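Keep the planner boring

Monday, August 4, 2025

Most arguments about two-arm manipulation are arguments about the policy. Which model, how many demonstrations, how big a network. I think the planner underneath deserves more of that attention, and I think it should be simple enough that one person can read it in an afternoon.

At Oststead we run two arms over a shared table in simulation. Until May we used a joint planner that treated both arms as one system with one cost function. It found short, elegant paths. When it failed, we could not say why. A change to the weight on wrist rotation would break a pick that had nothing to do with the wrist. We spent 23 working days on one such bug.

We replaced it with a small scheduler called Harkurholm. Each arm plans alone. Before moving, it asks for the volume it will sweep through, and if the other arm holds that volume, it waits. The paths are longer and the waiting looks silly on video. But every stop has a line in the log with the name of the region and the arm that holds it.

The usual objection is speed. In our last batch of 500 simulated runs, the new scheduler was slower on almost every task. I accept that. A slow run costs me seconds, and an unexplained failure costs me a morning.

The second objection is that some tasks need both arms moving together, such as lifting a wide tray. That is true, and for those we still call the old planner. It covers five of our tasks. I would not build the rest of the stack around them.

Tabletop picking is the ordinary case, with separate items on separate dishes and one arm able to work while the other stays clear. 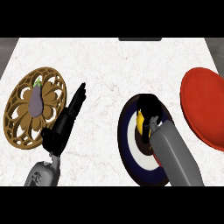 What I would log first

Start with the region requests, including the refused ones. Add the planner version and the random seed. Joint traces can come later.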